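Toy kitchenware

6 min read

Toy kitchenware is the group of children's playthings that copy the vessels, tools and tableware of a kitchen. It includes plates, cups, pans, colanders, spoons and kettles, and it is usually sold or kept together with toy food. The articles are made in a reduced size, or in the size of real ware but lighter, and they serve for pretend cooking, pretend shopping and the laying of a table. In the English-speaking countries the words "play kitchen set", "tea set" and "play food" are used for parts of the same group, and the borders between them are not strict.

Terms and limits

A distinction is made in most collections between toy kitchenware and dolls' house kitchenware. The first is meant for the hand of a child and the second for a doll or for display in a small room. A toy cup can hold a mouthful of water, while a dolls' house cup commonly cannot. Some authors count also the children's tableware, that is, small plates and cups in which a child really eats. Other authors leave it out, for the reason that it is used at meals. In this article it is mentioned only where the two kinds are mixed in one box, as it happens in many homes and nursery schools.

Toy food is a separate class. It imitates raw food, such as vegetables, fruit and eggs, cooked food, such as a slice of cake, and packed food, such as tins, cartons and bottles. The packed kind is the nearest to the world of shops.

Materials

Older toy kitchenware was made from the same materials as the full-sized ware. There were pots of copper and tinned iron, plates of earthenware and pewter, and spoons of turned wood. Such pieces were heavy for their size and the pottery was easily broken. Pressed tinplate, with a printed picture on the surface, made the sets cheaper. Aluminium followed, and it was liked for pans because it shines and does not weigh much.

Moulded plastic is now the most common material. It can be coloured in the mass, so that a scratch does not show another colour below, and a whole set can be washed in a sink. Wood has kept its place, above all for food that is "cut" with a toy knife, where the halves are held together by a strip of hook-and-loop fabric. Silicone and pressed felt are found in smaller quantity.

Colour

The colour of toy ware has changed several times. Sets in strong red, yellow and blue were usual for a long period, and each piece often had its own colour so that small children could name it. Later the soft shades became frequent, for example pale green, light blue and dusty pink, and they are sold both for toys and for real children's tableware.
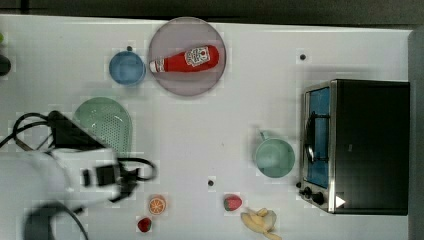
Packed toy food follows a different rule from the vessels. A vessel may have any colour and will still be known by its shape, but a bottle or a tin is known mostly by its colour and its label. A ketchup bottle is a good case. The red body, the white cap and the white keystone-shaped label are enough to make it understood, also where the printing is too small to be read, and it stands out strongly against a pinkish-mauve plate or a light blue cup. The colander keeps its many small holes in every colour, and a pale green one is recognised by them at once. Makers of toy food therefore spend more work on the outside of the packed pieces, and makers of vessels spend more on the form.

Common pieces

The plate is the piece that is found in nearly every set. It is round, with a low raised rim, and has no decoration or only a simple one. The cup may be with or without a handle. The cups without handle can be put one in the other and take little space in the box. The colander is less common than the pan, but children like it for play with sand and water, and for this purpose it is often taken outdoors. Knives are given a rounded blade. Kettles and teapots have a lid which is either loose or moulded together with the body, and the loose lids are the pieces which are most often lost.

Scale

There is no fixed scale. A set from one maker will normally agree in itself, but when sets are joined the differences become visible. A bottle may be as long as a plate is wide, and an egg may be larger than a tomato. Children seem to accept this without difficulty. For museum work it is more troublesome, and the catalogue of the Sandby Toy Collection gives the greatest length of each piece in place of a scale. This catalogue lists 2761 pieces of toy kitchenware, of which 1125 are vessels and 800 are toy food. The rest are cutlery, stoves, cloths and parts of which the use is not certain.

Use in nursery schools

In nursery schools the ware is commonly kept in a "home corner", with a low stove and a table. The teachers' handbook of the Clusance nursery schools recommends that each corner should have at least 3 plates of the same kind, in order that laying the table can be practised as a matching task. It also recommends a plain, pale table top, on which the pieces are easily seen and found again when the play is finished.

Care and storage

Plastic pieces are washed in warm water with a little washing-up liquid and are left to dry with the opening downwards. A colander needs a soft brush for the holes. Wooden pieces should be wiped with a damp cloth and not put in water. Hollow bottles which can be squeezed may take in water through the cap, and it is advised to check them from time to time. Paper labels come off after repeated washing, whereas moulded or printed ones last longer.

See also: Dolls' house; Play food; Tea set; Home corner

Last revised 16/07/2025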